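4.2 The work that was supposed to disappear

The case for automation at Iterden was made to staff in terms of subtraction. Repetitive handling would be taken over by machines; people would be left with judgement, planning and exceptions. We heard versions of this from every manager we interviewed, and it appears nearly word for word in the material Brosport circulated when the kitting line was commissioned. Our fieldwork gives it little support. The kitting line did remove some handling. It also created a second body of handling, done in a different room, by many of the same people, under a job title that did not exist before.

That title is "demonstrator." A demonstrator holds a gripper in each hand and performs a task by hand so that the motion can be used to train a policy for the machine. At the start of our study five employees at Iterden held the role full time, all of them former pickers or packers. Each was asked to contribute 80 accepted demonstrations per shift. A demonstration is accepted or rejected by a reviewer, who may be at the next desk or at the Arkamitz office in another city, and a rejected one does not count toward the target.

The word "accepted" carries more weight than management accounts allow. In the period for which we were given records, 3,333 demonstrations were submitted at the Iterden site and 704 of them were rejected. This is a little over one in five. The figure was presented to us as evidence of quality control. From the floor it looks like unpaid effort, or at least effort that is invisible in the productivity numbers, and the demonstrators described it in those terms. Chaltu Worku, who had packed orders for six years before moving across, put the difference plainly:

"When I packed a box wrong, it came back and I could see what I'd done. Now it says rejected. I do it again the same way and it says accepted. So what was I meant to learn from that?"

We asked reviewers the same question. Their answers were not consistent with each other. Yu-ting Kao, who reviewed for both Iterden and Pylypenko, told us that most rejections had to do with tracking: a marker lost from view, a hand moving too fast, a cable pulling. Čestmír Gajdoš, reviewing the same kind of material, said most were "style," by which he meant hesitation, a second try at a grasp, or a route that he judged a machine should not imitate. The reason codes available to both reviewers did not separate these two categories, so we cannot say who is right. Neither can the company, although it reports the rejection rate monthly.

4.3 The room

Accounts of robot learning tend to pass over the places where it is done. The literature we reviewed in Section 2 has a good deal to say about the number of hours of data and almost nothing about floors, cords, chairs or where people put their bags. We think this is a mistake. The conditions of demonstration work are a large part of what changed for the people in this study. On the packing floor, aisles were marked, walkways were inspected and there was a joint health and safety representative for every shift. The rooms used for demonstration were classed as office or laboratory space, and the walkway inspections did not extend to them.

The result is a workplace of mixed character. Desk work, device storage and handheld work with grippers go on side by side. Devices need power, so cords cross the floor. Furniture gets moved to suit a task and then stays where it was left.
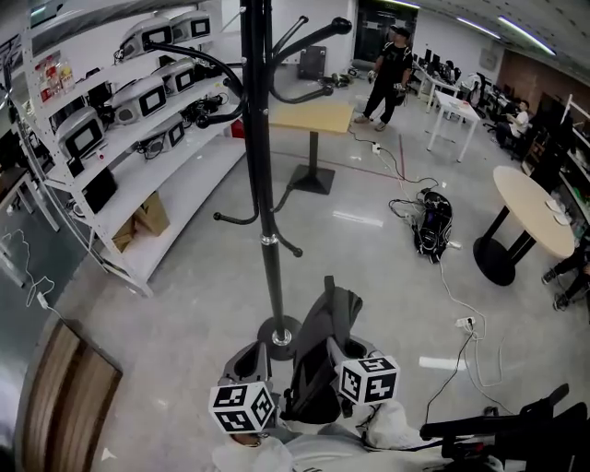 Figure 3. Demonstration work and desk work in a shared room, from the height of a person holding two grippers. Devices are kept on the white shelving at left; cables and power strips lie on the open floor at centre and right, with computer workstations behind.

Figure 3 was read by two of our interviewees before we had said anything about it, and they read it differently. Tamara Vasylenko, an operations lead, saw a flexible space. She pointed to the tables of different heights as a sign that tasks could be changed over quickly. Eldana Lemma, a demonstrator, looked first at the long white cable on the floor. Her concern was attention: a demonstrator watches the grippers and the object, and what is underfoot gets whatever is left over. She also noted that the desks share the room. In her experience people at desks ask for quiet and people with grippers ask for space, and the desks usually win.

We do not want to make too much of a single view of a single room. A cord on the floor is not an injury, and we recorded no lost-time incident in any demonstration space during fieldwork. What we can say is that no one had the job of looking. When we asked who was responsible for the floor, Vasylenko named the facilities group, and the facilities group named the project. On the packing floor the same question was answered on the spot by whoever we happened to ask.

4.4 Skill, and who is said to have it

A second claim made for automation at these sites is that it raises the skill of the work. The demonstrator role was advertised internally as a step into "robotics," with a modest raise and a different colour of lanyard. Four of the five demonstrators told us they had applied for that reason. We take the hope seriously. We are less sure of the step.

Demonstration does call on skill. Lemma could describe in detail how she had learned to slow her wrist before closing a gripper, how she set her feet, and how she shortened a reach that a machine arm would find awkward. None of this was in the training document, which dealt mostly with charging devices and naming files. It was passed between demonstrators over lunch. When the Arkamitz office later issued its own guidance, several of these habits appeared in it as recommended practice, with no mention of where they had come from. We have compared the two and do not think the overlap is accidental, though we cannot rule out that reviewers reached the same conclusions by themselves.

Nor have we found the ladder that the advertisement implied. By the close of fieldwork in May, no demonstrator had moved into a technical post at either site. At Pylypenko, the role had been turned over to a staffing agency and the raise withdrawn. Managers there described this as temporary. The agency contract we were shown was renewable, and the internal posting had been taken down.

It may be that both sites are in an early phase and that better jobs will follow. We were told so often. But the same argument was made when the kitting line went in, and the staff who remember it are entitled to ask how long a phase lasts — particularly as the output of their work is meant to reduce the need for it. Worku raised this herself, late in her second interview, and without much heat. She expected the machine would learn to pack a box eventually. She wanted to know whether she would be told beforehand.

4.5 Limits of the site data

Two cautions apply to the material above. The rejection records come from one site and were supplied by the employer; we were not able to sample the rejected demonstrations ourselves. Our access to Pylypenko was also narrower, limited to interviews and one contract, and statements about working conditions in this section should be taken to refer to Iterden unless the other site is named.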